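How to Score a Cricket Match by Hand

Most club games still need someone with a pencil and a scorebook, even where an app is running next to it. If you've been asked to score for the first time, the job looks harder than it is. You are recording one ball at a time, and each ball goes down in three places.

What you need

A scorebook with separate pages for each innings, two pencils, an eraser and a watch. A printed sheet works too, as long as it has a batting section, a bowling section and a running tally. Use pencil for everything. Colored pens can wait until you have a season behind you.

Before the toss

Get both team lists from the captains and write the names in full. Don't put the batting side in order until players walk out, as captains change their minds. Write down the umpires, the ground, who won the toss and what they chose. Leave the bowling section blank.

Find out the playing conditions as well. You need the number of overs, whether a wide or no-ball costs one run or two, and whether extra balls are bowled for them. Junior leagues often differ from adult ones on this.

The symbols

A dot is a ball with no run. A number is the runs the batter hit. W is a wicket. A wide is a plus sign, with a dot added in one corner for each extra run the batters take. A no-ball is a circle, and if the batter scores off it the number goes inside. A bye is a triangle pointing up, and a leg bye is a triangle pointing down.

Recording a ball

Use the same order every time. Start with the bowler's box, then the batter's line, then the tally. Say the batter hits a two. Write 2 in the bowler's current over, write 2 next to the batter's name and cross off two numbers in the tally.

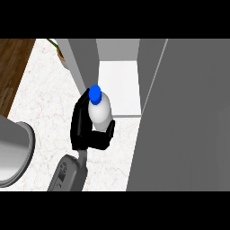
Extras are where new scorers slip. A wide goes against the bowler and into the extras line, but nothing goes on the batter's line, and it does not count as a ball faced. A no-ball also goes against the bowler, but the batter is treated as having faced it. Byes and leg byes go in the extras line and are not charged to the bowler. The batter has faced the ball, so put the symbol on the batter's line.

When a wicket falls

Write W in the bowler's box unless it was a run out, which is not credited to the bowler. Close the batter's line with two slashes, then fill in how out, the catcher if there was one, and the bowler. Note the team score and the outgoing batter's score in the fall of wickets box.

Check which end the new batter is at. Under the current Laws, after a catch the new batter comes in at the end the striker was at, unless the over has finished. Some older local rules still differ.

At the end of each over

Add up the runs charged to the bowler and write the bowler's running figures under the box. If no runs were charged, it's a maiden, and you join the dots to make an M. Call the total to the other scorer and agree on it before the next ball. If you disagree, go back one over – no further until that one is settled.

Answering the umpire

Acknowledge every signal with a raised hand. The umpire should wait for it. If several signals come together, answer each one.

Balancing the book

At the close, the batters' runs plus extras must equal the total. The runs charged to the bowlers plus byes, leg byes and any penalty runs must come to the same figure. Suppose the total is 143 and there are 17 extras. The batters' lines should add up to 126. If they don't, look first at the overs with wides and no-balls in them, then at any over where the batters crossed on an odd number.

Both scorers sign the page once the two books match. Teófilo Tamayo, who taught me to score, also had me copy the result onto the inside cover with the page number, and I still do that.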